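Print this page
E-mail this page

Robot Learning in Practice, course handout 6
Learning to open a roll-top lid from demonstrations

This handout goes with the practical part of the course. Please read it before the laboratory in August and bring your own notes from handout 5, as we use the same symbols.

6.1 The question

In the Clarno study we asked a simple thing. If a robot learns one movement by imitation, does it help to give it two views, one from a camera at the wrist and one from a camera which does not move? Many groups use both views by habit. We wanted to measure what each of them gives.

The task is to open the lid of a bread box. The lid does not lift, it rolls back on a curved path. The fingers must therefore follow an arc and keep a light contact all the way. A straight pull makes the lid jam in the rim.

6.2 The wrist view

The wrist camera is close to the contact, so small errors of the finger are large in its picture. The price is that it often sees very little of the object. In many moments only a part of the amber plastic and a part of the cream body are inside the view, low in one corner, and the rest is background. The policy must learn to ignore things like the seam between the grey panels.

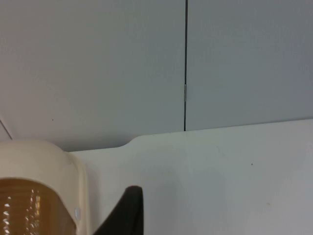 6.3 The fixed view

The fixed camera gives the position of the whole object on the table, but it is weak near the contact, where the gripper can hide the handle. The start of each episode is where this view is most useful. The handle is small and of a copper colour, and it lies low on the front of the lid, just over the rim. If the first approach is wrong by the width of a finger, the wrist view alone rarely corrects it.

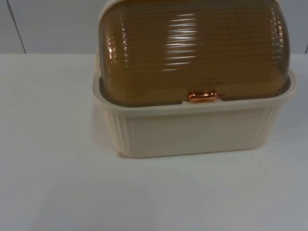

We also had trouble with reflections. The lid is ridged and lets light through, and bright spots on the ridges move when the lid turns or when the camera moves. A depth sensor gave us many holes on this surface, so we left depth out and trained on colour only.

6.4 Data and training

We collected 700 demonstrations by teleoperation and cut them into 2,926 short segments. The position of the box was changed between demonstrations. All policies were trained with the same network and the same number of steps. Only the input views were different.

6.5 Result

Each policy was tested in 50 trials. With both views the robot opened the lid fully in 90 per cent of them. Each single view was clearly worse, and the two failed in different ways: the wrist policy missed the handle, while the fixed policy found it but lost contact during the roll.

Please be careful with this result. It is one object and one table – the Jasińska set, which you will use in the laboratory, has more shapes and should be the better test.

6.6 For the laboratory

1. Load the segments from the Trundeo folder on the Droltdale server.
2. Train the policy with the wrist view only, then with both views.
3. Write down for each failure in which phase it happened (approach, contact or roll).
4. Compare your list with section 6.5 and explain the differences in half a page.

Print this page
E-mail this page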